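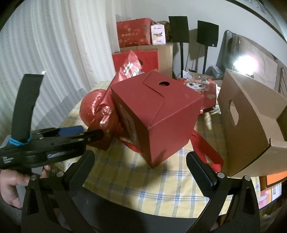

Gift boxes out, gift boxes in

Swap table is back at Jamside in June, doors at the usual time. Bring any festive packaging you've kept – boxes, bags, tins, ribbon. We have 38 pieces so far and want 200. Red is winning by a mile, and the box with the ribbon handle is already spoken for, sorry! Flat things stack best, so fold what folds. Bags with no rips pls.

Check insides before you hand anything over. Packets get left in the tray, easy to miss, red on red. Loose scraps go in the paper bin by teh door. 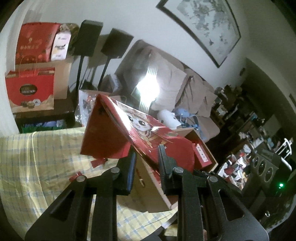

Also this month

Lo is collecting clean jars, 40 max. Lids on.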